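About Rurard

Welcome to the page of our company. Rurard is a manufacturer and supplier of machines for concrete blocks, roof tiles and curb stones. We are selling to small and medium factories, and also to builders who want to make their own blocks at the site.

The company was started by Abena Atinga, who worked before as a maintenance engineer in a brick factory. In that factory the mixer was stopping very often and the spare parts had to come from far away. She began to repair mixers for other owners in the district, and after some time the owners asked her to build a complete one. The first model was sold under the name Fiadzo, and we still make it today with a stronger gearbox and a better discharge door.

Our products

Fiadzo pan mixer. For semi-dry concrete, with replaceable wear plates on the floor and the wall. The drum takes 600 liters.

Plovari block press. Hydraulic press with vibration table, for hollow blocks, solid blocks and curb stones. The change of mold is done by two persons with normal hand tools. With the standard mold for hollow blocks the output is 2140 pieces in one shift, if the mix is prepared correctly and the pallets are in good condition.

Clarnau curing racks. Steel racks for fresh blocks, painted or galvanized. They can be ordered in any height up to the limit of your forklift.

We also supply molds according to drawing. Please send us the drawing with all dimensions in millimeters, and tell us what kind of sand and stone you are using, as it has influence on the wear of the mold.

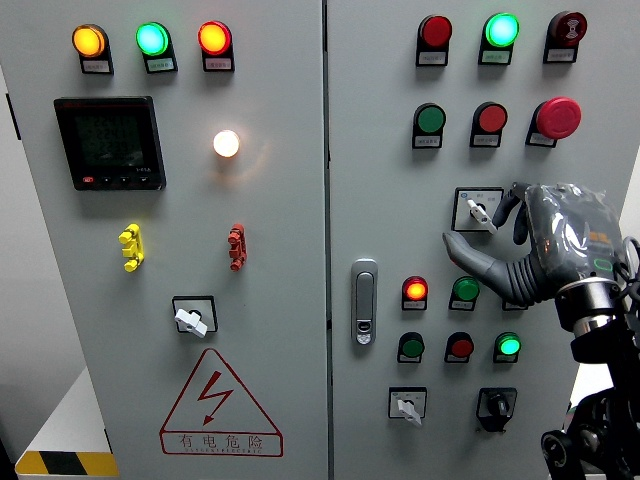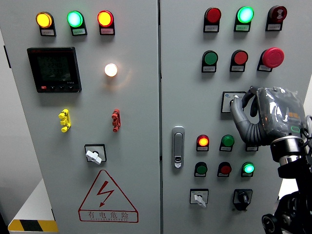
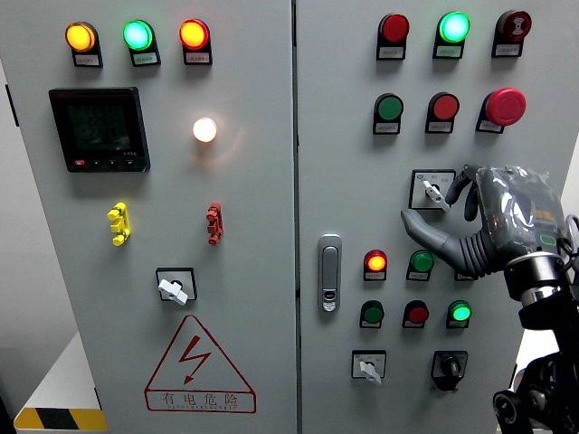 Control cabinet with indicator lamps and power meter

Our workshop

In July we moved the welding department to the new hall, and the old hall is now used for assembly and painting. The frames are welded from thick steel profile and checked for straightness before the machining. Hydraulic cylinders and motors we buy from outside suppliers, but all the frames, mixing arms, molds and racks are made by our own people. Each press makes a trial run with real concrete before it is packed. The customer is welcome to come and be present at this trial, and many of them bring their own operator so he can learn the machine at the same time.

Service and spare parts

The service department is led by Esi Amegashie. She and her colleagues travel for the installation, and they stay with you until the first good blocks are on the rack. We keep 200 different spare parts in the store, including seals, hoses, wear plates, mixing arms and vibrator bearings. Orders for these parts leave our store within 2 working days. For an older machine please write the serial number in your message. It is stamped on the left leg of the frame, near to the oil tank, and sometimes it is covered with dry cement.

The guarantee is one year for the presses and mixers. It does not include the wear plates and the rubber parts.

How to order

Write to us or call the office in the morning hours. We will ask you which products you want to make, how many in a day, and what electrical supply you have at your place. After this we send the offer with a layout plan for the machines and the curing area. Prices are without transport and without foundation work. For customers who begin with a small budget, we can deliver first the mixer and the press, and the racks can be added later when the production is growing.

Used machines are sometimes available also. Please ask for the current list.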